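Wodix Inline-Six Refurbishment, Progress Report to Clurasico
13 Sep 2026

Status

The block and head for the second Siriwan coupe are back at the Vudinbridge shop. Line boring is complete. Total spend on machining is within the approved amount, and 109 shop hours have been booked against the engine phase.
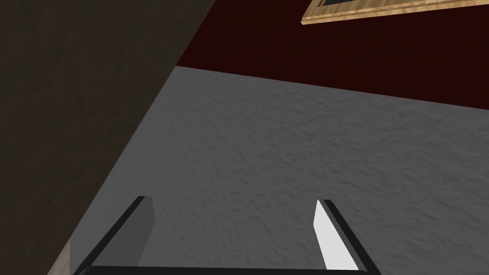 Valve train work is next. The cam followers were checked for wear and 9 were rejected. Replacements are on order from the original supplier. Handling of small parts is still done by hand at this stage; a parallel gripper with two fingers, open as shown, has a wide gap between the fingertips, and follower diameter has to be set against that gap before any change in method is proposed.

Cooling and fuel

The radiator core was pressure tested and held for 14 minutes without loss. The fuel tank has surface rust near the filler neck and will be sealed. 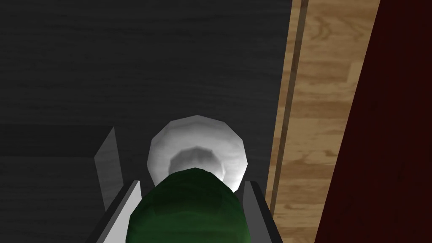
Tank sealing adds $1735 to the fuel system line. Approval is requested before the sealer is ordered. The carburetors have been stripped and are waiting on gasket sets.

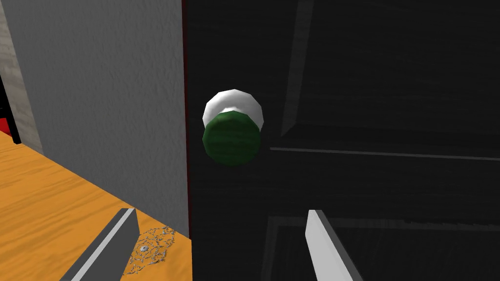

Next period

Fit followers and set valve clearances. Reassemble carburetors. First start on the test stand, subject to gasket delivery.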